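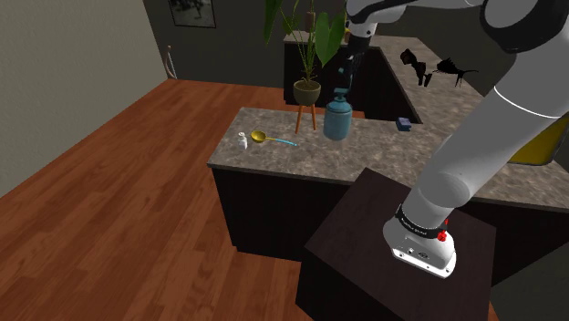
Which time goes in the crash time field when the trooper's report and the dispatch log disagree?

Use the earliest dispatch call that can be tied to the crash, and keep the trooper's time in its own column with the source code set to R. The rest of this message covers how to tie the call to the crash, what to do when there is no call, and the fire cases raised below.

Minttu Laaksonen wrote:

> I am merging the Rarkwood crash reports with the Pan dispatch
> export for the interstate corridor study. There are 749 reports in
> the batch. In 74 of them the crash time on the report is later than
> the first dispatch call, and in a few it is later than the time the
> first engine is marked on scene. That can't be right.
>
> My guess is that some troopers enter the time they arrived, or the
> time they started the form. The form has one time box on the first
> page and the instructions only say "time of crash, if known."
>
> The ones that bother me most are the vehicle fires. Several have
> more than one call, some from drivers in the opposite lanes, and the
> first call says "smoke" or "car fire" with no mention of a collision.
> The collision only shows up when the engine crew reports back. If I
> match on call type I lose the first call. If I match on location I
> pick up calls for other things on the same stretch, mainly near the
> Larnberg interchange where everything gets the same location code.
>
> Questions:
>
> - Which time do you publish?
> - How far up and down the road do you search?
> - Do you treat a fire call as the crash call if nothing else fits?
> - Does Uto do any of this by itself, or is it all manual?
>
> I would rather not invent my own rule if there is already one in use.
> The last study on this corridor used the report time throughout and I
> would like to be able to explain any difference.
>
> Minttu

Minttu,

Your guess about arrival times matches what I have seen. The report time is the trooper's best statement of when the crash took place, but the box gets filled in from whatever is at hand. If a witness stayed, it tends to be good. If the drivers were taken to the hospital before the trooper got there, it is often the arrival time or the time the trooper was assigned. You can spot the second kind because it matches the assigned time in the Pan export to the minute. Flag those first. They need no judgment at all and they will clear a good part of your list.

Taking your items in order.

Which time to publish. The merged file should have three time columns: report time, first call time, and published time. Never overwrite the first two. Published time is the first call time if there is a matched call and it is earlier than the report time. If the report time is earlier than the call, keep the report time, unless the gap is so large that one of the two is plainly a typing error. The usual typing errors are a.m. and p.m. swapped, two digits swapped, and a crash just after midnight filed under the previous date. That last one will look like a gap of nearly a full day. Fix the date, note the fix in the remarks column, and leave the clock time alone.

Do not average the two times. I have seen it done. The result is a time that appears in neither source and can't be checked against anything.

How far to search. I use 500 feet each way along the road, measured from the milepost on the report, in both directions of travel. Both directions matter for the reason you gave: a caller going the other way is often logged on the caller's side. Measure along the road, and do not use a circle on the map. A circle near an interchange will pull in ramps and the local street underneath, and you will spend an afternoon throwing those out.

Phone callers are poor at mileposts. The dispatcher usually snaps the call to the last exit the caller remembers passing. So if the first pass finds nothing, run a second pass from the exit before to the exit after, and accept a match only if something besides the place agrees. The vehicle type will do, or the lane, or a plate, or the engine company that turned up. Mark second-pass matches with a B so they can be dropped in one step if a reviewer objects.

Larnberg is a separate problem. All the ramps and the main lanes share one location code in Pan, and the code did not change when the ramps were rebuilt. The free text line in the call record is the only way to tell them apart. Search it for "ramp," "merge," "on the bridge," and the names of the cross streets. If the text is blank, do not assume the main lanes. Leave the call unmatched and list it.

Fire calls. Yes, treat a fire call as the crash call if it passes the place test and there is no separate vehicle fire in the log that it could belong to. Call type is set in the first seconds of the call and often is not changed afterward, even when the crew reports a collision. Some dispatchers open a second incident for the collision and close the first as a duplicate. The duplicate is the one you want, because it has the earlier time. Check whether your export includes duplicates. The default Pan export drops them. There is a box for "linked and duplicate incidents" on the second page of the export form and it has to be ticked each time. It does not remember the setting.

I suspect that will account for some of the cases where the report time is later than the engine's on-scene time, but not all. In some of those the engine was already on that stretch for another call and was marked on scene for the first incident before the second one existed. Look at the unit history, not the incident summary. The summary shows only the first on-scene stamp for the unit and carries it into anything linked later.

One caution on fires. A fire call tells you when someone saw smoke or flame. It does not tell you when the vehicles met. If the vehicle burned some minutes after the collision and nobody phoned in the collision, the call time is late by an unknown amount. That does not change the published time, because there is nothing better, but put an F in the source code so that anyone working on response times can leave those out. Response time measured from an F record should not be in the same table as the rest. Do not use the records to say anything about what caused a fire, either. The report has a box for it, the box is filled in before the fire marshal is done, and it is seldom amended.

Fatal crashes get one more step. The reconstruction unit writes its own report and sets its own time, sometimes from the vehicle's recorder. When that report is closed, its time wins over everything else. When it is still open, use the rule above and put a P in the source code for pending. Don't hold the whole file for them. If a recorder was lost in the fire there may be no better time coming.

What Uto does. Less than the manual suggests. It reads both files, lines up the dates, and does the first pass by location. The search distance is in the settings file, but it is read as a straight-line distance even though the label says "along route." If you want distance along the road you need to load the route table before the match step, and the route table for Rarkwood has to be the current one. With the old table the mileposts south of Larnberg are off, and the match will run without any warning. Uto does not do a second pass, does not read the free text line, and does not know about duplicates. It also sorts calls as text if the hour has no leading zero, so 9:40 comes after 10:15. Pad the hours before you load the file.

On clocks: the dispatch center's clock is set automatically. The troopers' forms take the time from whatever the trooper types. I would not try to correct for a steady offset between the two. I tried it on an earlier batch and the offset was different for each station and drifted within a station, so the correction added more error than it removed.

For the difference from the last study, I would print the table both ways, once with report time and once with published time, and give the count of records that moved from one hour to another. Most records will move a few minutes and stay in the same hour. The ones that cross an hour line are the ones people will ask about, mainly in the morning peak, where the hourly totals are used for patrol staffing.

If you send me the record numbers for the 74, with the unit histories, I can run them through my second-pass script and return the matches with the codes filled in. Please strip the caller names and phone numbers first. The Pan export includes them in the last two columns, and this list is archived, so send the file to me directly and not as a reply here.

The script expects tabs between columns. Commas will break it on the free text line.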